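Foam Life of Shaving Soaps in Soft and Hard Water

Final project report, Applied Chemistry, second year
Group members: Cleiton Marinho, Neusa Xavier, Concetta Bellini
Supervisor: Ivone Godoy
Submitted February 2022

Summary

Four shaving products were whipped into a lather with soft water and with hard water, and the height of the foam was recorded as it fell. All four gave less foam in hard water. The two hard soaps lost the most and the aerosol-type gel lost the least. Adding a small amount of citrate to the hard water brought back part of the lost foam for the hard soaps but had little effect on the cream.

1. Introduction

A shaving lather has two jobs. It holds water against the hair so that the hair softens, and it leaves a slippery layer between the skin and the blade. Both depend on the foam lasting at least as long as the shave. Makers usually test with purified water, while the user takes whatever comes out of the tap.

Traditional shaving soap is a mixture of potassium and sodium salts of fatty acids, mainly stearic acid. Calcium and magnesium ions react with these salts and form an insoluble scum. The soap tied up in scum takes no further part in the foam. Products based on synthetic surfactants are less sensitive to this, but we found few side-by-side figures for shaving products in particular.

2. Materials

The products were bought over the counter and given short names for the report. Ritham is a hard soap in a bowl. Gwynne is a hard soap in stick form. Nisgate is a soft cream in a tube. Trornstead is a post-foaming gel with a mixed soap and synthetic base. The full ingredient lists were copied from the packs into the group logbook before any product was opened. 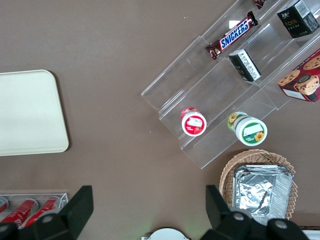 Figure 1. Tabletop with the clear tiered stand and the cream-white tray.

Soft water was deionised water from the laboratory supply. Hard water was made up in one batch of 2,615 g from deionised water, calcium chloride and magnesium sulphate, and its hardness was checked by EDTA titration at the start and at the end of the work. Of this batch, 1,912 g was used in the tests and the rest was kept back for the titrations and for rinsing glassware.

3. Method

3.1 Lather preparation. One gram of product was weighed into a beaker, and water at 40 °C was added from a pipette. The mixture was whipped for one minute with a battery-driven milk frother clamped at a fixed height. The frother was used in place of a shaving brush after early trials showed that brush lather varied too much between operators. Neusa's lather was always taller than Cleiton's, even with the same brush and soap.

3.2 Foam height. The lather was poured into a measuring cylinder and the height of the foam column was read at once, then at fixed times up to 15 minutes. The height of drained liquid at the bottom was read at the same times. Foam life was taken as the time for the column to fall to half its first height. Where the column had not fallen that far by the last reading, the result was recorded as "not reached".

3.3 Citrate runs. Trisodium citrate was dissolved in the hard water before whipping. One level only was tested, chosen to bind most of the calcium present.

3.4 Glide. A weighted sled with a flat plastic base was pulled across a wetted sheet of artificial leather coated with lather. The pulling force was read from a spring balance. This part was suggested by Marcelino Siqueira, the laboratory technician, who also made the sled.

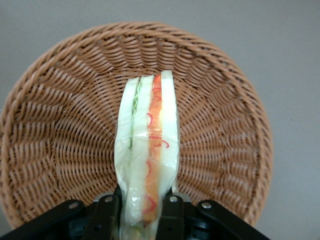 Figure 2. Round woven basket, wrapped rim and inner weave.

4. Results

Over 184 readings were taken. Readings from the first afternoon were left out, as the water bath had not been calibrated.

In soft water Ritham gave the tallest foam and Nisgate the longest-lasting. Gwynne drained faster than either, although its ingredient list is close to that of Ritham. Trornstead gave a short, dense column which did not reach half height in any run.

In hard water the order changed. Ritham and Gwynne both formed visible flecks of scum on the cylinder wall, and the column broke from the top down, leaving large bubbles. Nisgate fell more slowly – it contains glycerine and a higher share of free fatty acid. Trornstead lost a little of its first height but drained at the same rate as before.

With citrate, Ritham recovered most of its first height but only part of its foam life. Gwynne behaved in the same way. For Nisgate the difference was within the spread of repeat runs.

The glide results were less clear. Hard water raised the pulling force for both hard soaps, but the spring balance could not separate the other two products.

5. Discussion

The fall in foam agrees with the removal of soap by calcium. It does not explain why foam life stayed low when citrate had restored the height. One possibility is that the added salt changed the drainage of the films between bubbles. A control run with an equal amount of sodium chloride would test this.

The main weakness is the frother. It whips in more air than a brush does and gives larger bubbles, so the foam lives reported are probably shorter than those in real use. The cylinder wall also supports the foam, and a wider vessel should be tried.

6. Further work

The group proposes to repeat the hard soap runs at three hardness levels, and to replace the spring balance with a load cell. Bookings for the load cell open in September.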